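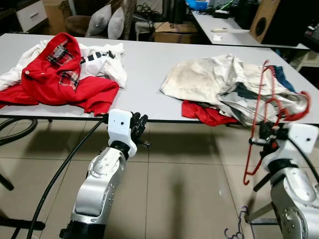

Notebook > Wena cell > Faults

26 March 2025
Reading time: 4 min

Good one today! The right gripper on Wena let go of its hanger partway through the hang routine, and we finally have a log that shows the drop from start to finish. I've been wanting to catch this since January.

Setup was the usual: both arms at the long table, clothes in piles, plastic hangers, Poteo picking the next garment. Grip force at 100 on the controller scale, both sides. Hanger pickup went fine. Then the right arm started its swing toward the rail, the finger position jumped shut, and the arm just kept going as if it still had something to carry. No stop, no warning. It went through the whole motion with nothing in its fingers.

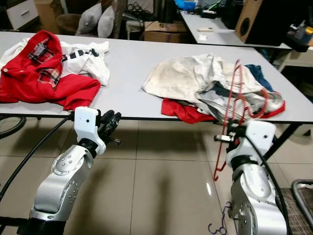 Enikő Magyar pulled the log while I reset, and she spotted it in minutes. The "object held" flag is set once, when the fingers stop closing, and Poteo never looks at it again until release. So a hanger that slips out mid-swing is still "held" as far as the planner knows. I love it when a fault is this plain.

The slip itself is a different story. Our best guess is the pads on the right side. They're the thin Vasilakis ones, and a round plastic bar has very little to sit on in there. We got the drop again on 2 of the next 4 tries with the same hanger, which is a wonderful failure rate if you're trying to debug something. 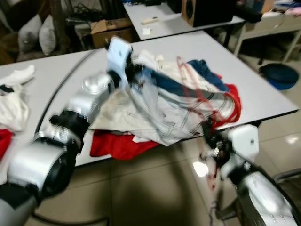 Could we just turn the grip force up?
We tried that on the left arm earlier in the year and it bent the hangers without holding them any better, so the force stays where it is.

Safety side, and this is the part I want everyone to read. An arm that thinks it's holding a hanger will still try to push it over the rail. With empty fingers that means the gripper goes right up against the metal. Enikő hit the stop before contact. Until the flag is fixed, one person keeps a hand on the stop button for every hang run, and both of us stay outside the tape. Garment-only runs at half speed are okay.
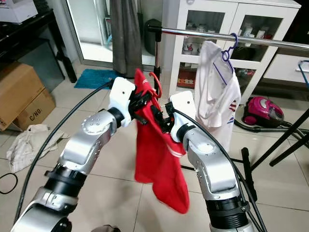 Next steps

- Check finger position on every cycle during the swing and stop both arms if it jumps. Enikő has a draft already and it looks great.
- Swap the right pads for the grooved Wallier set in the drawer.
- Rerun with the same hanger before trying any others.
- Write the stop button rule on the card by the controller.

Recent entries
Left wrist cable rubbing at full reach
Poteo picks the same sleeve twice
Pad wear, Vasilakis vs. Wallier
Slow restart after a stop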